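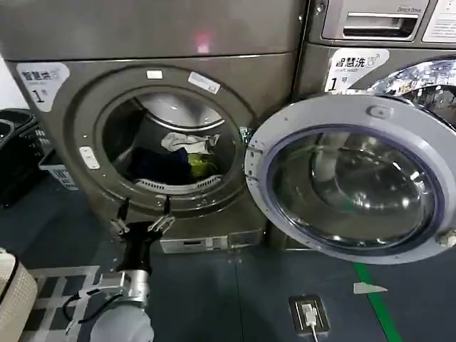
DRULTON, October — Lurko, which fits out and runs shared laundry rooms in residential buildings, has completed the replacement of the washing equipment at Gastow, a rental block with 3,000 registered tenants. The new room opened to residents this month and is in use from early morning until late evening.

The machines are front loaders in a dark metallic finish, set side by side. The nearer one has a stainless steel drum and a round glass door that swings out to the right. The front panels carry "智慧洗" labels, with the words "smart wash" on the smaller line, and a number for use when booking or reporting a fault.

Gastow's previous laundry room dated from the building's first letting. In the twelve months before work began it handled 2,639 paid washes, and the fault log for the same period was dominated by door seals and blocked drains. Lurko replaced the supply valves, re-laid the waste run to a steeper fall and fitted a separate isolator for every machine, so that one can be taken out of service without shutting down its neighbours.

Loading guidance

Lurko has issued revised guidance to tenants alongside the new equipment. Most call-outs in shared laundries come from overfilled drums and from small items caught in the door seal.

Residents are asked to:

- check the drum before loading and remove anything left from the previous wash
- keep white cloths apart from navy and other dark garments on a first wash
- leave a clear hand's width between the load and the top of the drum
- run a finger round the seal for socks and coins before closing the door
- push the door until the catch engages
- leave the door open after unloading so that the drum can air

Small loads are accepted. A few items washed alone may settle to one side of the drum, and the machine may then pause before spinning to spread them again. This adds time to the cycle and is not a fault.

Powder and liquid should be measured for the size of the load. Excess detergent leaves a film in the drawer and on the door glass — both are wiped down by Lurko on each maintenance visit.

Booking and payment

Slots are booked through Raju, the tenant portal already used at Gastow for parcels and meter readings. A booking is held for 20 minutes and then released. Payment is taken when the cycle starts. Tenants without a portal account can obtain a prepaid card from the building office.

Maintenance visits take place 2 times a month. Seals, drain filters and door hinges are inspected at each visit and the results posted on the noticeboard by the entrance.

Lurko will begin the same work at a second Drulton building once the drainage survey there has been completed.

Print this page
E-mail this page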